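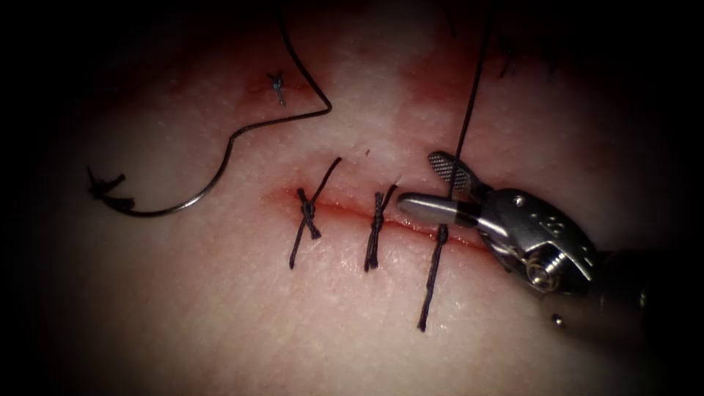 Workshop > Projects > Vetach two-arm rig > FAQ

Reading time: 4 min

What is Vetach?

Vetach is a two-arm suturing rig built at the Flurirent shared workshop. It ties interrupted stitches in practice tissue. It is a bench project and has no clinical use. Questions about the rig come in often enough that the answers are collected on this page.

Is it autonomous?

Partly. Needle driving is teleoperated from a pair of hand controllers. Knot tying can run from a script, with the operator holding a foot pedal. Releasing the pedal stops both arms and holds position.

What are the arms made of?

The arm links are machined aluminum on a steel base plate. The instruments are secondhand cable-driven surgical tools, past their rated number of uses and bought in a mixed lot. The drive adapters between arm and instrument are our own design. The current version is called Sýkora. Drawings for it are in the project folder.

Can I use any instrument with the Sýkora adapter?

No. The adapter fits four-disc instruments only. Check that all discs turn freely by hand before mounting. A stiff disc usually means a frayed cable at the wrist, and the instrument should be scrapped.

How is a knot tied with two arms?

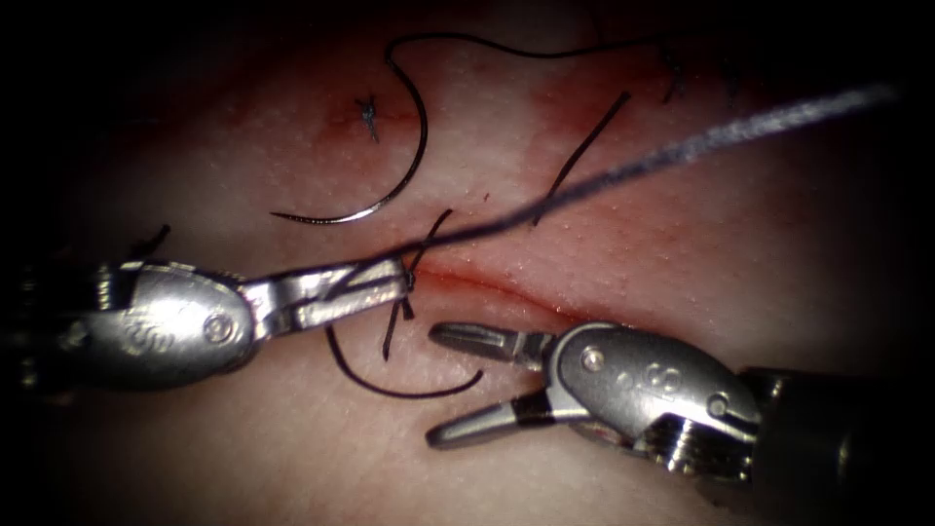 The script is an ordinary instrument tie split between two tools. One arm takes the wraps and the other fetches the tail. The handoff is where most of the tuning time went. With the thread wrapped around the closed jaws of the left needle driver, the right grasper should approach open and empty, low over the tissue, pointing back toward the left tool. Closing it early costs a second approach and tends to drag the loop. After the tail is gripped, both arms pull apart along the surface. Pulling upward lifts the pad off its pins.

How many throws per knot?

The script defaults to 5. The value is set in knot.cfg and can be changed between stitches but not during one.

How reliable is it?

On the last full test the script was run 89 times and completed 82 knots with no operator input. A knot counted as complete if it held under the standard pull and neither tail had slipped. Failures were divided between missed tails and wraps that slid off the jaws before the pull.

Where does the slack go?

Slack management is manual. The operator parks the needle on the tissue, clear of the cut, and lays the spare thread away from the working side. The planner has no model of the thread. It will drive through a loose loop if one is in the path. 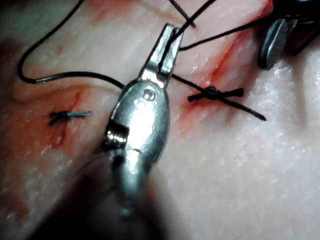 For the same reason, cut tails should be trimmed before moving to the next stitch. Long tails catch in the wrist joints. If a strand does get into a pulley groove, press stop, power down the drive box and back the strand out with tweezers. Do not jog the wrist to free it.

How is tension measured?

Motor current only. There is no force sensor at the tip. Cable friction hides small loads, so the reading is useful as an upper limit and poor for anything finer. The limit is stored per instrument and has to be redone after a cable adjustment.

Which software does it run?

The controller is Flenameck, written for this project. It runs on a desktop PC with a real-time kernel and talks to the drive boxes over Ethernet. Joint zero is set at 2,512 encoder counts from the hard stop on the wrist axes. If your count differs after homing, the adapter is seated wrong. Remove it, rotate the discs to center and mount it again.

Can I book time on the rig?

Members who have done the bench induction can book evening slots from 6 p.m. Bring your own thread. Needles go in the sharps box on the left side of the bench, including bent ones.

Are the drawings free to use?

Yes, for the adapter and base plate. The drive box layout is being revised and will be added in November.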